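I finished Hodoroagă in January, a little after two in the morning, with the heating off and a cold cup of tea next to me. It was the last of the Gollosell books I had left to read. I've been putting off writing about it, partly from laziness and partly to see if I still liked it after a few weeks. I do, mostly.

For anyone who hasn't run into it, Gollosell is a small press that puts out black-and-white comics in short paperbacks. The paper is a bit rough and the covers are two colors. I came to them through Werkenness, which my friend Sobia Butt lent me and then asked for back before I was done, so I bought my own copy. That one is about a ferry crew in a town where the river keeps moving. After that I read Stadach, and then I was stuck waiting on a reprint of Hodoroagă, which the shop kept telling me was on the way.

It runs 136 pages, against 122 for Stadach, so it's the longest of the lot. It doesn't feel long. Most of it is two people in a house on a hill, a retired surveyor and her nephew, going through boxes of old maps. He wants to sell the house. She wants to find one map in particular and won't say why. There is a goat. The village down the hill gives the book its name, and we see it up close only once, in a chapter that takes place on market day and has almost no dialogue.

Ludmila Michalík wrote and drew the whole thing, as she did with Stadach. Her line has loosened up. In Stadach every brick was in place and every roof had its tiles, and I found some of those pages hard to read on the bus. In Hodoroagă she leaves a lot of white. A hill might be one stroke and some dots. The faces are still careful, though, and the aunt's hands get more attention than most artists give a face. There's a page of her folding a map wrong, unfolding it, and folding it again, and I looked at it longer than at any of the big moments.

The lettering is by Chaimae Badawi, and I want to mention it because I usually forget to mention letterers. The nephew's speech is set slightly smaller than the aunt's through the first half. I didn't notice until the sizes evened out. Then I went back and checked, and sure enough, it had been that way from the start.

I have some complaints. The flashbacks are drawn in the same style as the present-day parts, with no change in border or tone, and twice I had to go back a page to work out when I was. Some readers will like that. I found it a chore. The subplot with the buyer from the city also stops cold. He shows up, measures a window, has lunch, and leaves, and I kept expecting him back. And the binding on my copy is tight enough that the double-page map near the end loses its middle in the gutter, which is a shame given how much of the story leads up to it.

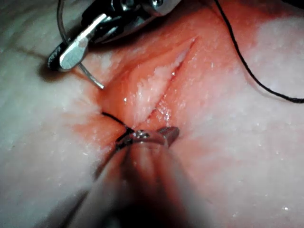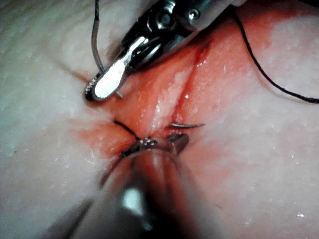
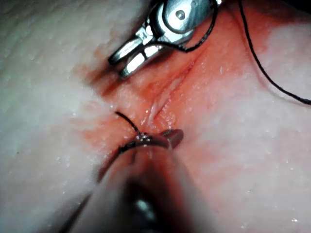

Do you need to have read Stadach before starting Hodoroagă?

The two books share a region and one minor character, the bus driver, but the stories are separate and you can read them in either order. If you have both on the shelf, I'd start with Stadach, just to see the drawing change from one to the next.

Werkenness is another matter. It's by a different team, with a script by Zeeshan Ansari and art by Samina Tanoli, and apart from the publisher there's no connection. I've seen people online trying to fit all the Gollosell books on one map. I don't think it can be done. The river in Werkenness runs the wrong way for it, and there's a coast where the others have mountains.

It is still the one I'd give to a person who doesn't read many comics. It has jokes, for one thing. Ansari writes people talking over each other very well, and Tanoli stacks the balloons so you can follow it. The chapter where the crew argues about whether to paint the ferry is as funny as anything I've read in a while. The ending is a bit soft, but I didn't mind it.

I reread Stadach right after Hodoroagă to see how it held up. It's a colder book than I remembered. There are eight chapters, one for each house on a street, and the only person who goes into all of them is the man who reads the meters. The first time through I thought chapter five was filler. On a second read it's the one where you learn what happened to the baker's sign, which you need for the last page to mean anything. I had missed that completely. So my old post, where I called the ending random, was wrong, and I've added a note at the top of it.

A few practical things. My copy of Hodoroagă came from the shop by the station, and they had more on the lower shelf by the window, next to the magazines, not with the rest of the comics. If you're picking one up, open it flat in the middle first and see how the map looks. A friend's copy was a little looser than mine and you could read most of the place names. The print is dark in the night chapter in both copies, so I'd guess that's how it's meant to be.

Sobia has my copy now. She's read as far as the market chapter and doesn't like the goat. I told her to keep going. She still has my scarf too, and I'd like that back before the winter is over.

Next up is a stack of older stuff I bought in a box from a guy who was moving, mostly war comics with the covers gone and a few issues of something about a veterinarian. I'll write those up if there's anything in them. There may also be a post on how I store all this, as the shelf in the hall has started to bow and I have to do something about it before I buy anything else.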